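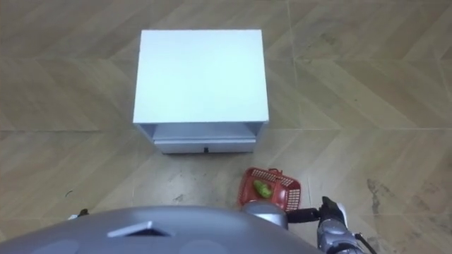
I have lived with eleven nightstands. Most of them came to me the way colds do, from relatives and shared apartments, and all but one have since been passed on to people who didn't know any better. The small white ones are a species of their own. They have an open shelf on top of a single drawer, a little black pull in the middle, and a flat square top that looks generous until you try to fit a lamp, a glass of water and a book on it at once. They also wander. You buy one for the bedroom and a month later it is standing on the herringbone tile with a red basket in front of it and something green in the basket, and it has become kitchen furniture without anyone signing the papers. I have a soft spot for them. This gallery is for the white cabinet in all its postings, and for the floors it stands on, which deserve better company.

The rest of the page is words for now. The older half of the gallery went down with the previous host, captions surviving, pictures not. I have left the captions up in their old order. People kept writing to ask where the one about the drawer had gone.

The Disstead, hallway
Bought flat, assembled on the stairs. The Disstead has a drawer that opens beautifully as long as you lift it, lean left and think of something else. It held keys, takeout menus and 22 batteries in unknown states of health. I tested them once. I put them all back.

The Disstead, bathroom
Same cabinet after a promotion. Steam did to the side panels what time does to the rest of us. The open shelf took exactly four towels, folded the way my aunt folds them, or two folded the way I do.

The Lappalainen, bedroom, left side
The good one. It cost 70 dollars secondhand and the seller helped me carry it down, looking sadder with every step. The drawer closes with a small sigh. The top has one ring from a mug, and I know whose mug, and I have said nothing for years.

The Lappalainen, bedroom, right side
Not a Lappalainen. We wanted a pair and found something similar that turned out, at home, to be two inches shorter and a different idea of white. In lamplight you can't tell. By day it looks like the other one's understudy.

The Florkier, kitchen corner
A cabinet with ambitions. It began as a place to put the onions while we thought about where to put the onions. Potatoes moved onto the shelf in the spring. The drawer took the string, the birthday candles, the corn holders and a manual for a blender we no longer own. When we finally got real kitchen storage, the onions refused to leave.

The Florkier, same corner, after cleaning
I include this one out of vanity. The top stayed clear from breakfast until the mail came.

Floor, detail
Wood-look tile, laid in a zigzag. The salesman said it would hide crumbs, and he was a man of his word. It also hides screws, earrings and, for most of one winter, a chess bishop. A reader asked whether a chevron makes a small room look larger. It makes a small room look busy. If you drop a dowel on it, sweep toward a wall and listen.

Floor, detail, with socks
Caption lost. I remember the socks.

The nameless one, garage
No label, no instructions, one screw left over. It stood under a shelf of paint cans for so long that its top became a record of every room in the house. I tried to count the colors and gave up at sage. The pull came off in May and was replaced with a cork.

The nameless one, curb
Set out with a FREE sign at eight in the morning. Gone by noon, sign and all. The sign was back the next day, taped to a floor lamp across the street.

A few notes, for those who write in.

The black pulls are the first thing to go and the easiest thing to fix. Measure between the screw holes before you drive to the store. I have 40 pulls in a jar, each bought with confidence.

If your drawer sticks, take it out and look behind it before you blame the runners. Mine had a postcard in there.

Don't paint the top glossy. You will see every fingerprint you have ever made.

I am still taking submissions. The cabinet should be small, white or formerly white, and doing a job it was not hired for. Send it as it stands, with whatever is on it, in it or parked in front. One thing per caption, please. The last person sent 1000 words on a hinge, and there isn't a hinge on any of these.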